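**Flat-sawn tabletop** — a table surface made from boards, or from veneer, cut tangentially to the growth rings of the log. The term covers dining, work and game tables. In the furniture trade it is contrasted with quarter-sawn and rift-sawn tops, in which the grain lines are straighter and closer together.

## Figure

A tangential cut meets the growth rings at a low angle. Where the blade passes near the crown of a ring, the exposed line closes into an arch or a point, known as cathedral figure. Toward the edges of the board the lines open out and run nearly parallel to its length.
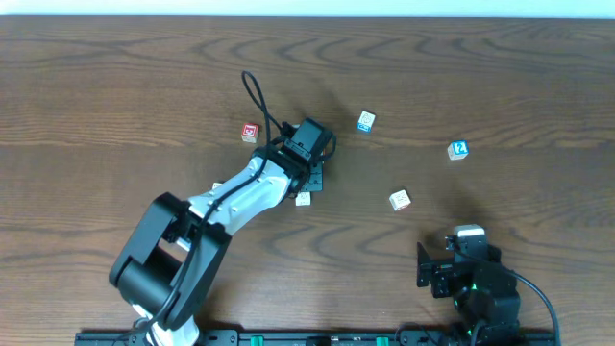 Grain direction is normally set along the longer dimension of the top. Cathedral figure may be confined to one band or may recur across the width, depending on how the boards or veneer leaves are arranged. On a brown top with dark grain, long wavy lines can run mostly horizontally while pointed arches appear near the upper center and again below it. Small pale objects, such as white cubes, remain easy to distinguish on a ground of this kind; red faces contrast less in value.

## Finish and care

Flat-sawn boards move more across their width than quarter-sawn boards of the same species, and solid tops are therefore fixed with slotted brackets or buttons. The Giment workshop in Trovdale, which has made tables since 2000, seals both faces of its tops before assembly — an unsealed underside takes up moisture faster and promotes cupping. Felt pads are used under hard game pieces.

## See also

- Quarter-sawn timber
- Veneer matching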